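Unit 4 handout: Folding knitwear for flat storage
Course notes, N. Hlongwane

4.1 Starting condition
Garments reach the folding table crumpled. Do not shake them out; shaking stretches ribbed knits at the hem. Set the garment down as it comes and find one free edge. Work from the front of the table and keep the area beside the garment clear.
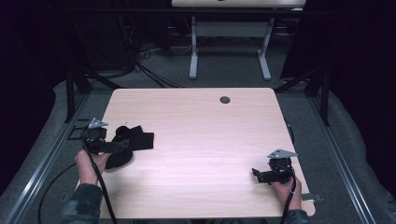

Dark fabrics take longer to sort out than light ones, as layers of the same color are hard to tell apart. Allow 50 seconds for finding the edge and 105 for the complete fold.

4.2 Finding corners
Locate the ribbed edges first. Rib is thicker than the body of the knit and keeps its shape when the rest collapses. Take one corner, pinching all layers or only the top one as the step requires, and draw it outward along the tabletop. Gaps between layers usually mark a sleeve or neck opening. Flatten these before the first fold.

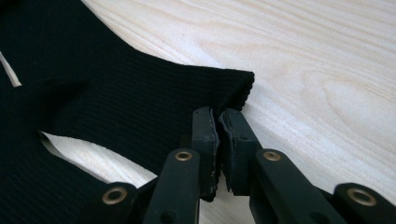 4.3 Fold sequence
1. Sleeves to the center line.
2. Sides in, edges parallel.
3. Hem to shoulder, one fold only for heavy knits.

Read the Costigan notes on rib recovery before Unit 5.

Questions: N. Hlongwane, Mahlangu Textile Care Program, Room 542 | Back to top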